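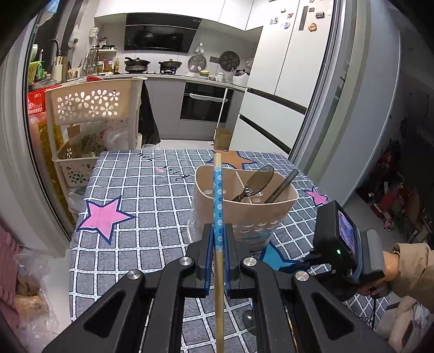 Fig. 9. Chopstick with blue patterned upper section, and the utensil holder on the table.

Section 2. Setting up and using the utensil holder

Before you start

These instructions cover the Boment utensil holder as supplied in the Guklow kitchen set. The holder is divided into compartments and is meant for everyday cooking and eating utensils. It is not meant for knives with exposed blades. Keep those in a block or a drawer insert.

Unpack the holder and check it for cracks, particularly at the corners and around the small holes. If a part is damaged, do not use it. Contact Sorensen at Dimumstead and give the part number, 311, with your order number.

Setting up

1. Peel off the label and any protective film. If glue is left behind, rub it with a little cooking oil on a cloth, then wash it off.

2. Wash the holder by hand in warm water with washing-up liquid. Rinse it well and leave it upside down on a rack until it is dry inside.

3. Choose a flat, steady place for it. A table or worktop is suitable. If you use a tablecloth, smooth it out first so that the holder does not stand on a fold.

4. Turn the holder so that you can reach every compartment without leaning across the hob.

CAUTION: Keep the holder well away from gas burners, hot plates and the oven door. The plastic will soften if it is left against a hot surface.

Filling the holder

5. Put the large utensils in first. Serving spoons go in handle down, with the bowl at the top. Spatulas go in the same way and may lean against the rim.

6. Spread heavy utensils between the compartments. Too much weight on one side can tip the holder when something is pulled out quickly.

7. Add chopsticks last. Keep the two sticks of a pair in one compartment and stand them the same way up. With chopsticks that have a patterned upper part and a plain lower part, the patterned part is the end you hold.

8. Lift one utensil from each compartment to check that it comes out freely. If it catches on its neighbours, move one of them elsewhere.

Note: Thin chopsticks can slide about in a compartment that is nearly empty. Stand them beside a spoon or spatula, or tie each pair loosely with a cotton band.

Note: Wooden utensils must be fully dry before they go in. Wood put away damp can mark or swell, and may start to smell. If you have washed chopsticks in the evening, lay them flat on a tea towel overnight and put them in the holder the next morning.

CAUTION: Where there are small children, push the holder to the back of the worktop. Pointed utensils should never stand at a child's eye level.

Cleaning

Empty the holder once a week and wash it as in step 2. Use a bottle brush for the bottom of the compartments, where crumbs collect. The small holes can be cleared with a soft toothbrush – do not use a metal skewer, as it will scratch the edges.

Do not use bleach or scouring powder. For tea or sauce stains, mix a spoonful of bicarbonate of soda with water to make a paste, leave it on the stain for a while, then rinse.

Wipe the table or worktop under the holder before you put it back. Water trapped underneath can leave a ring on bare wood and may make the dye run in some tablecloths.

If something is wrong

The holder rocks: check for crumbs or a crease in the cloth underneath. If it still rocks on a bare, level surface, the base may be warped and the holder should be replaced.

The holder smells musty: take everything out, wash the holder and let it dry for a full day. Check the wooden utensils for damp before you return them.

Chopsticks no longer match: sort them by pattern and length before refilling. Spare pairs are listed with the other table items in Section 9.

Revised Mar 22, 2024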